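Cleaning and sorting a big pile of plush toys on one table – where do I start?
Posted by Felista Kashindye in Home and Family

Hello everyone! My sister moved in July and left me two huge bags of stuffed animals that our kids have outgrown between them. I want to pass most of them along to the play corner at our library, but they have been in a basement and they smell like it. I have one table to work on and no yard. Do I wash everything first and sort later, or the other way around? And does anybody have a trick for the very fluffy ones? I ruined a bear in the dryer once and I still feel bad about it.

Zuzanna Jabłońska
Sort first, always. Put a bin at the back of the table for the ones you're giving away and keep the front clear for whatever you're working on. Check every seam and every eye before anything gets wet, because a small hole turns into a big one in the machine. Then into a zippered pillowcase, cold water, gentle cycle, and air dry. The dryer is what got your bear, I'm afraid, so don't blame yourself too much.

Muthoni Mussa
just wash them all together, mine were fine

Rahel Fuchs
I would be a little more careful than that, Muthoni, although I'm glad yours came through! I sort toys for our neighborhood swap, and we had 51 of the plush kind last time, so I have made most of the mistakes already.

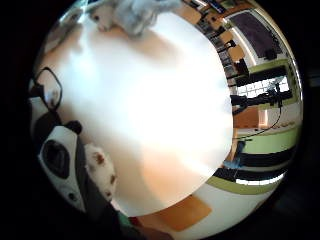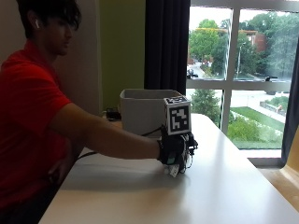

Color is where I'd slow down, Felista. A toy that is one shade all over can usually share a wash, but white ones with darker patches need a test first, and so do the mixed ones. In the pictures that meant the fuzzy gray-and-white one and the white one with the reddish-brown spots. Take a damp white cloth, press it on a dark patch for a minute, and look at the cloth. If any color has come off, wipe that toy by hand with a drop of dish soap in a bowl of cool water and keep it out of the machine altogether.

For the long fluffy fur, brush it before washing and again when it is nearly dry – a soft baby brush is perfect. Brush the way the fur lies and hold the fabric near the seam with your other hand so you aren't tugging on the stitches. Anything with a battery box gets wiped only. The basement smell may need a second round, and a day by an open window helps a lot too.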